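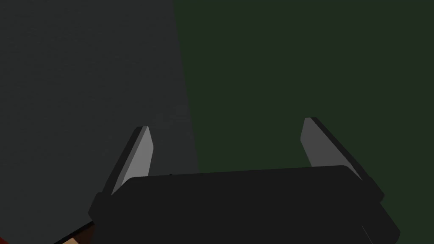
오르넨트의 공개 행사에 초대받았을 때 내가 기대한 것은 솔직히 기름 냄새였다. 창고를 개조한 건물이라고 했고 안내문에는 '로봇 작업 시연'이라고 적혀 있었다. 그런데 25명쯤 앉을 수 있는 방에 들어가 보니 쇠로 된 로봇은 한 대도 없었고 벽면 화면만 켜져 있었다. 화면 속에서 거의 새까만 몸체에 회색 손가락을 단 그리퍼가 아무것도 쥐지 않은 채 벌어져 있었고, 뒤로는 짙은 회색과 짙은 녹색 면이 맞닿아 있을 뿐이었다. 시뮬레이터 이름은 스투르케로. 나는 8월 더위를 뚫고 여기까지 와서 게임 화면을 보는 건가 싶었고, 시연이 끝난 뒤 시뮬레이션 팀을 맡고 있는 임피 바이니오에게 그 말을 그대로 했다.

바이니오는 별로 언짢아하지 않았다. "그런 말은 매번 들어요. 실물 팔이 있으면 다들 사진부터 찍으시죠. 그런데 사진 찍고 나면 질문을 안 하세요. 화면을 틀어 놓으면 의심부터 하시고요. 저는 그쪽이 낫습니다."

의심하라니 의심해 보기로 했다. 우선 안내문의 '작업 시연'이라는 표현이 과하지 않으냐고 물었다.

"그건 제가 쓴 문구가 아니에요." 그는 잠깐 웃더니 덧붙였다. "저라면 '가상 작업 시연'이라고 썼을 겁니다. 두 글자 차이인데 홍보 쪽에서는 그 두 글자를 싫어하더라고요."

시연 내용은 방 안의 탁자에서 물건을 집어 옮기는 것이었다. 바이니오의 설명으로는 같은 과제를 10번 돌린 뒤 그 결과를 공개하는 방식인데, 내가 앉아 있던 오전 회차에서는 3번이 실패로 기록되었다. 실패를 숨기지 않은 점은 인정한다. 다만 성공으로 기록된 회차 중에도 내 눈에는 물건을 집었다기보다 밀어서 목표 위치에 갖다 놓은 것처럼 보이는 경우가 있었다. 그것도 성공이냐고 물었더니 답이 조금 길어졌다.

"채점 기준은 마지막 위치뿐이에요. 어떻게 갔는지는 안 봅니다. 현장에서 쓸 사람들은 당연히 과정도 보겠죠. 기준을 바꾸자는 얘기는 안에서도 나오고 있어요. 토르벤 프뢸리히라는 동료가 제일 시끄럽게 주장하고 있고, 저는 절반쯤 동의합니다."

절반이라는 말이 걸려서 나머지 절반은 뭐냐고 물었지만, 그는 채점이 까다로워지면 비교할 옛 기록이 전부 쓸모없어진다고만 했다. 이해는 가는 이유다. 이용자 입장에서 반가운 이유는 아니다.

방의 생김새도 궁금했다. 흰 로봇 앞에 낮은 나무 탁자가 있고, 바닥은 검붉은 나무에 천장은 짙은 녹색이다. 탁자 위의 길고 검은 물건은 총 같기도 하고 무슨 공구 같기도 해서 내 뒷자리 관람객들도 저게 뭐냐고 수군거렸다. 문 너머 옆방에는 로봇처럼 생긴 작고 어두운 형체가 팔을 벌리고 서 있었다. 이런 집에 사는 사람을 나는 본 적이 없다.

"예쁜 집을 만들려던 게 아니니까요." 바이니오의 말이다. "색이나 물건을 이상하게 섞어 놓고도 일을 하는지를 보려는 겁니다. 평범한 부엌만 보고 배우면 벽지만 바뀌어도 헤매거든요."

그럴듯한 설명이었다. 그런데 색이 이상한 방에서 잘하는 로봇이 양말이 굴러다니고 햇빛이 비스듬히 드는 진짜 방에서도 잘한다는 근거는 그날 어디에도 없었다. 실물 시험 기록을 보여 달라고 하자 그는 아직 외부에 내놓을 만한 것이 없다고 답했다. 언제쯤 가능하냐는 질문에는 날짜를 말하지 않았다.
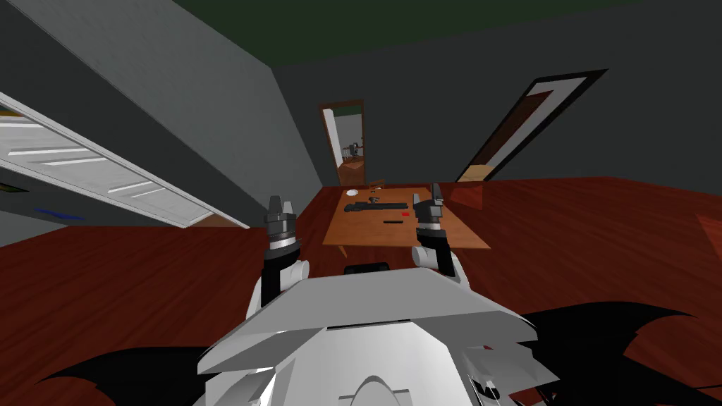 실물은 언제 나오나

오르넨트는 이 시뮬레이터에서 학습시킨 제어 프로그램을 물류업체 분더리히의 포장대에 시험 삼아 올려 볼 계획이라고 한다. 계약서에 서명한 단계는 아니다. 바이니오는 이 대목에서 말을 골랐다.

"가상에서 되던 동작이 실물에서 안 되는 일은 흔합니다. 마찰이 다르고, 케이블이 당기고, 카메라에 먼지가 앉아요. 저희가 그걸 다 넣었다고는 말 못 해요. 케이블은 아예 안 들어가 있고요."

케이블이 빠져 있다는 이야기는 무대 발표에서는 나오지 않았다. 발표자는 '현장 투입 준비'라는 말을 썼다. 둘 중 어느 쪽을 믿어야 하느냐고 묻자 바이니오는 한참 있다가 "발표 자료는 제가 고칠 수 있게 요청해 보겠다"고 했다. 질문에 대한 답은 아니었지만 이날 들은 말 가운데 가장 믿음이 갔다.

질의응답에 배정된 시간은 5분

관람객 질문 시간은 너무 짧았다. 포장 일을 오래 했다는 체리 메이 라유그가 손을 들고 "상자가 찌그러져서 오면 어떻게 하느냐"고 물었는데, 사회자가 좋은 질문이라며 다음 순서로 넘겼다. 나중에 바이니오에게 같은 질문을 전했다.

"지금은 물건이 안 찌그러져요. 딱딱한 물체로만 계산합니다. 그분 말씀이 맞아요. 포장대에서는 제일 먼저 부딪힐 문제죠."

그러면 분더리히에는 무엇을 가져갈 생각이냐고 물었다. 일단 단단한 플라스틱 통부터 시작한다고 한다. 나는 플라스틱 통만 다루는 포장대를 구경해 본 적이 없어서 그 시험이 무엇을 증명할지 잘 모르겠다. 다음 공개 행사에 또 올 거냐고 바이니오가 묻기에, 실물 팔이 있고 찌그러진 상자가 하나라도 있으면 오겠다고 했다. 그는 상자는 구할 수 있다고 했다.

분류: 현장 탐방 > 로봇·자동화

댓글

일세 뮐더르
저도 오후 회차에 있었습니다. 밀어서 옮긴 걸 성공으로 치는 건 좀 심했어요. 그래도 실패한 회차까지 틀어 준 건 다른 행사보다 나았다고 봅니다.

포장대지킴이
찌그러진 상자 질문하신 분께 박수. 우리 쪽은 테이프 덜 붙은 상자가 더 골치입니다.

크리스틴 갈랑
기사가 너무 박하네요. 시뮬레이션 없이 실물로만 학습시키면 팔 값을 누가 감당합니까? 케이블 얘기를 인터뷰에서 먼저 꺼낸 것만 해도 저는 좋게 봅니다.

루키소프써본사람
그래서 플라스틱 통은 언제 옮기나요

최종 수정: 8월, 오후 3시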